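Shipping box keeps getting hit with dimensional weight, how do I measure it right?

posted by bakalis_parts

I sell used small goods out of Otero and mail 8 to 11 parcels a week. The carrier keeps billing me for a larger box than the one I entered. My last one was 41 cm on the long side by my tape and they adjusted it up. Am I supposed to measure the inside or the outside? The listing from the box seller only gives one set of numbers.

urkik

Outside, always. Box sellers list inside dimensions so you know what fits. Carriers bill on outside dimensions at the widest point, including any bulge. Close and tape the box before you measure it, then round each side up to the next whole unit. 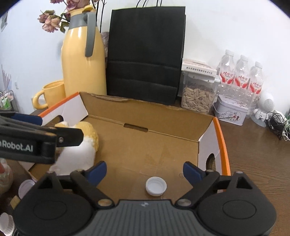 Corrugated wall thickness counts twice per side, once for each wall, and the top and bottom flaps overlap, so height grows the most. Reused produce or retail cartons with hand holes are also weaker at the walls and bow outward when packed tight. A 2 cm bulge is enough to move you up a bracket. Put soft items in the middle and leave the walls flat.

stilero_mail

Just use a poly bag for clothes, no box charge that way.

otero_dock

Agree with urkik. Two additions. Check the divisor in your rate sheet, as it differs between services. And if you dispute an adjustment, send a photo with the tape across the sealed box, one per side. I had 2 reversed in April that way. Without the tape visible they closed the ticket.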